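Stendik method

The Stendik method is a way of training robot arms from recordings made with hand-held grippers, without a robot present. It was proposed by Kusum Malhotra and Rhys Prendergast, who used 3164 recordings of fruit sorting made in ordinary homes.
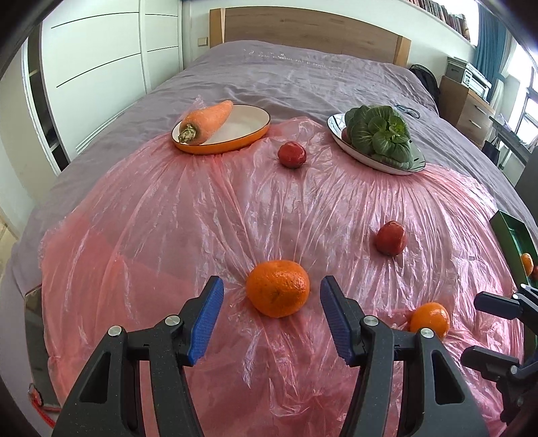
Hand-held gripper open over a tangerine on pink plastic.

The authors claim the policy carries over to any two-fingered arm. Support for this is thin. The only published trial, at Clerkthorpe, ran 129 attempts on one arm.
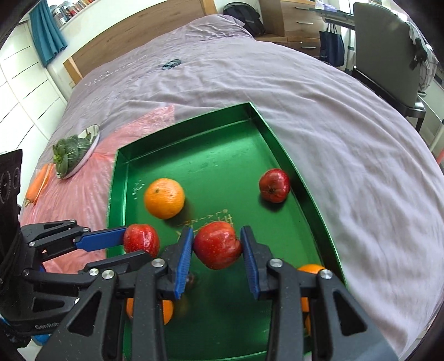 Lorraine Rutherford repeated the trial with seven fruits missing from the training set and reported far more drops. The authors dispute her grip settings but have not released their own.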